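How to budget for hand-held grippers without crying

12 shares · 3 comments

Start with the number of people who'll be collecting, then buy one gripper more than that. The spare will be in use by November.

Next, price the dull things. Our first order from Pletel came to almost 400 pounds a unit, and we felt clever until the extras arrived: cables, memory cards, spare fingers at 49 the pair, and a charger that was apparently a lifestyle choice.

Then work out your hours. We plan on 96 hours of folding and tidying per gripper before the joints want attention, and put 200 aside for each service. Stanbridge will quote for a yearly contract. Read it sitting down.

Leave a line for props as well. Towels and bedding are cheap – the cupboard to keep them in is not.

Last, ask every supplier how long parts take to ship. Vosness gave us a date. Others gave us a brochure.

Posted by Abdel Hamid

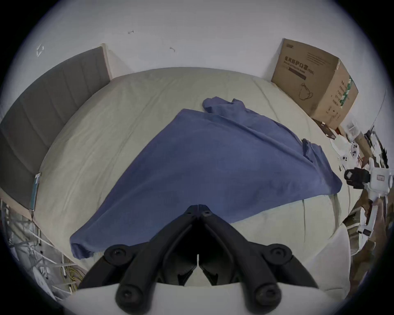
Should I buy the service contract in the first year?

Wait until you know how hard you use the grippers. Put the same money in a repairs line, and look again when you renew the budget.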